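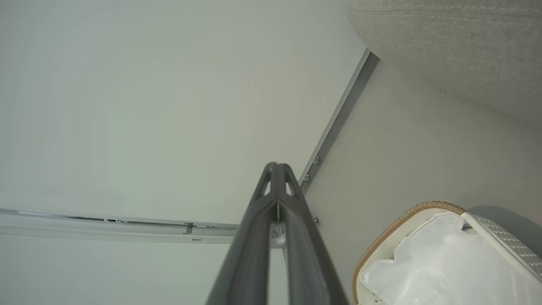

Speaker notes: Laundry Handling in Shared Residences
Vallosstead Housing Services, staff development session, November
Allotted time: one part of the morning program. Slides advance on the presenter's cue.

Opening

Good morning, and welcome to colleagues from the Sollberg and Cordero residences. This portion of the program concerns the sorting and collection of personal laundry. Washing machine operation will be covered by the facilities team after the break, and questions on that subject should be held until then.

The Vallosstead residences process 240 baskets in an ordinary month and 300 when a term ends. Most of the complaints received by the office fall into 3 groups: color transfer, missing small items, and damaged fleece. All of them begin at the basket, before any garment reaches a machine.

[Pause. Allow the Cordero group to find the handout.]

Sorting by color

The existing rule asks staff to separate whites from colors. The rule is sound, but it gives little help with garments that are both. Team jackets, striped socks and trimmed sleeves are the usual cases. Under the revised procedure, any item with red on it is treated as red, whatever the share of white in the garment. It goes into the color load on a cold cycle.

Staff should also check for small white pieces that have become caught up in larger colored ones. Fleece holds on to other fabric, and a sock can travel through an entire cycle inside a fold. Lift each piece separately and give it one shake before assigning it to a load.

[Next slide.]
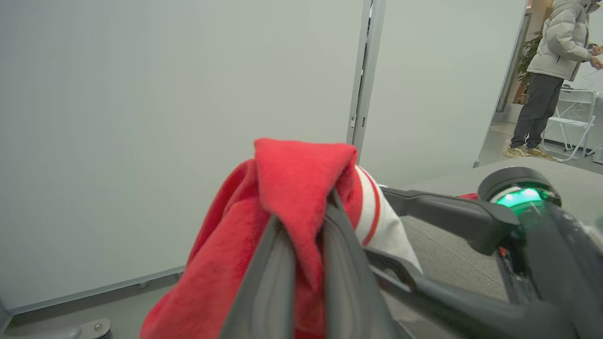 Red fleece with a piece of striped white fabric.

Fleece and other pile fabrics

Turn fleece inside out. Close all zippers. Do not use fabric softener, and do not place fleece in a dryer on the high setting. The Vutmont residence moved to line drying for pile fabrics last winter and has kept the practice.

A load should fill no more than 85 percent of the drum. Staff at Sollberg have asked whether this applies to mixed loads. It does.

[Invite brief comments from Sollberg. Move on after two or three.]

Baskets and liners

Each residence will continue to use lined baskets for collection. The liner protects delicate knits from the basket wall and can be washed with the whites at the end of the week. Garments should be placed in the basket loosely and kept below the rim where possible.

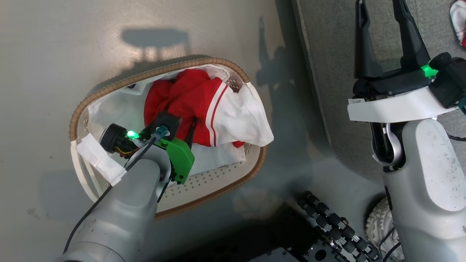
Baskets are to stay on the floor beside the sorting area until they have been emptied. They should not be stacked, and they should not be left in a doorway or on a stair. When a basket has been emptied, run a hand along the inside of the liner and look under it as well. Small items are most often recovered there. Unclaimed pieces go to the residence office, where they are entered in the log and held until the end of the term.

Closing the session

Remind attendees that the revised sorting sheet replaces the one now posted in the laundry rooms. Old copies should be taken down. Cordero will receive its sheets separately, as its rooms use a different layout.

Take questions until the break. Collect the sign-in page from the back table.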